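Swapped the desktop finish spec on the Nondstead order today. Oil-based polyurethane yellows over pale grey stain, so it's waterborne from here on.

Test boards: 3 coats, 900 g total on the full batch. Sanding between coats only, none after the last.

Grey wood-grain tops show streaks if the stain sits too long before wiping. Wipe with the grain, one pass, fresh rag. 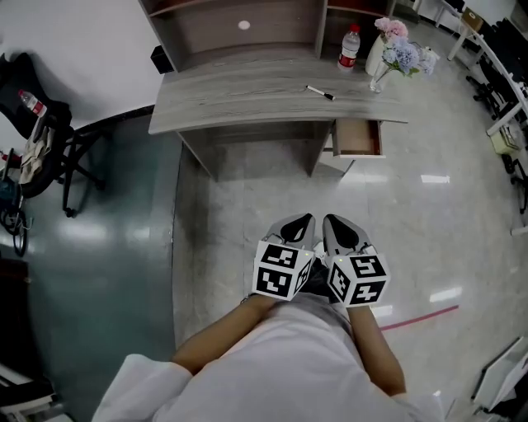

Ilídio Sampaio asks whether a gel stain would even out the streaking on open-grain stock. It does, but it also fills the pores and the top coat grips less.

Gumis lists recoat at two hours. In a cold shop I wait four.

Batch cost came to 3,233 with the old finish and 2,941 with the new one, labor included.

Next up is edge banding. Samples from Yüksel arrive in June.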